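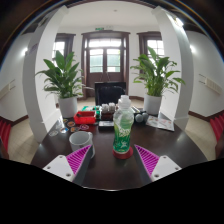 Open fingers, a bottle on its coaster and a mug close by the left-hand tip.

Re: [grippers-list] Budget round two, or: do we really need spares

Quoting the original in pieces, as it had about six questions in it and only one question mark.

> I have been asked to put together the equipment line for next year and
> would like to keep it to one page. At the moment I have two hand-held
> grippers from Hesero at 338 each and nothing else. Is there anything
> else? My manager feels that two grippers is two grippers.

Your manager has a fine grasp of arithmetic and has never owned a printer. Two grippers is the price of getting in the door. We bought ours on exactly that reasoning and spent the rest of the year raising small purchase orders, each of which needed the same signatures as the large one.

What we now put on the page, in the order we regret leaving it off:

Finger inserts. The ribbed sort, magenta in our case (the colour was not a decision, it was what Osberg had on the shelf). Ours wear along the gripping face first and then get slippery, and slippery is a miserable fault to find on a clear plastic bottle. Budget for 22 a year if you have two people working most days. You will use fewer in the first few months and feel clever.

Mounting plates. Two spare pairs. We have only ever cracked one plate, and it was on the afternoon before a deadline.

Screws. Yes, as their own line. Put them in at a silly round sum and let finance cross out the roundness. The plates take more than you'd think and every one of them can roll under a radiator.

Storage. Every session is video from the gripper's own camera, and the files are big. We planned for one drive and bought four. Check whether your IT people charge you for backup by the gigabyte before you promise anyone anything.

A cupboard with a lock. No further comment.
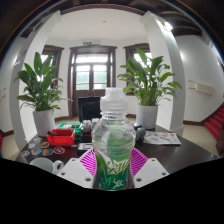
Wilf Tranter

Carrying on with the rest of it, as I was called away to sign for a parcel (screws).

> The alternative is the Stemard kit at 464, which includes a case and
> what they call a support plan. Is the support plan worth having?

We had the Stemard one on loan for a month. The case is lovely. The support plan is a web form, and the form asks you to confirm that you have read the manual, which came as a link to the form. That said, it arrived calibrated and stayed that way, and with the Hesero pair we lost most of a week getting the left and right fingers to close evenly. If your people's time is charged to the same budget, the gap in price closes quite fast. If their time is free, as ours is held to be by everyone except them, buy the cheaper pair and a pot of strong tea.

Ask either firm about delivery in writing. We were quoted a fortnight and got 29 days, during which the room was booked, heated and paid for.

> I also have a request from the team for "props". They want a shopping
> budget for ordinary household objects. This seems odd for an equipment
> line, and I was going to strike it.

Please don't strike it. It's the cheapest thing on the page and the one that changes the results most. We started with bare tables and one tidy object in the middle, and ended up with a policy that was very good at bare tables. The table we use now has a bottle, a mug, a red tray, stickers, a booklet, plants at the back and whatever else has drifted in. The bottle is the job. Everything else is there so that the bottle has some competition.

Clear plastic is worth having in the set precisely for being a nuisance. You see the room through it, bent, and the label is the only part that behaves. A glossy dark tabletop adds reflections for nothing. If your team asks for a drinks budget on these grounds, they are telling the truth, though I'd want to see the receipts.

Call the line "test objects". Ours was refused as "props" and waved through under the new name in June, with the same list attached.

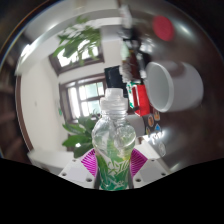

Bottle between the ribbed pads, window behind.

> Should I allow for a robot arm in the same year? There is a view here
> that without one the grippers are rather pointless.

I'd put it in the year after, with a note this year so that it doesn't come as a shock. You can record with hand-held grippers for months before an arm has anything useful to do, and an arm standing idle in a corner attracts visitors. We ordered ours through Jaiswal, who were perfectly pleasant, and it sat in its crate for almost a term while we argued over whose floor could take the weight. Nobody had budgeted for the bench either. It went in as "furniture", which turned out to have its own form.

What you do want this year is the same fingers on both. If the arm ends up with a different set from the ones in people's hands, you've paid for two lots of spares and a long conversation. Get the supplier to say which plates fit which arm, and keep the email.

> Finally, is there a standard percentage people add for contingency?

Whatever you think, then the cost of one complete gripper on top. Someone will drop one. On our stairs, in our case.

I can send our sheet off-list if it helps. Ignore the tab marked "old", and the tab marked "new" has last year's prices in it. The one you want is called "Sheet3".

Wilf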